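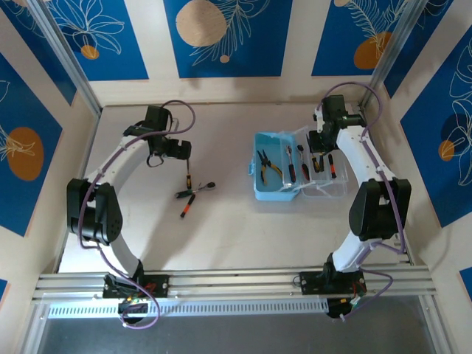 How do police dogs find people who are lost?

Hi! I'm Flurina Widmer, and I've been training search dogs for 30 years. Kids ask me about it all the time when I visit schools, so I finally wrote some of it down.

First, smell. Your body drops teeny tiny flakes of skin all day long (yes, yours too, even right after a bath!). They float off you and land on grass, sidewalks, bushes, everywhere. They carry your smell, and nobody else smells quite like you. A dog's nose is so good at this that she can follow those flakes down a trail you walked hours ago.

My dog is a bloodhound named Munano. When someone is missing, an officer brings me something that person wore, like a sock or a pillowcase. I keep it in a clean bag so my own smell doesn't get all over it. Munano takes a big sniff, I say "Find!" and off we go. She's on a long leash and she is STRONG. I've lost a boot in the mud more than once.

Wind makes things tricky. It can blow the smell across a street, so sometimes Munano walks on the wrong side of the road from where the person went. I let her. She knows more than I do.

Does she get a treat? You bet! Chicken, and then a game of tug with her rope. To her the whole thing is a game of hide-and-seek. My friend Telmo hides in the woods for her to practice, and one November he sat behind a log so long that he ate his whole lunch and mine.

If you ever get lost yourself, stop and stay in one spot. Hug a tree if you like! Moving around makes a longer trail, and we have to walk all of it. If you hear people calling your name, yell back as loud as you can, even if you don't know them. And if a big droopy dog comes up and drools on your shoes, that's probably Munano saying hello.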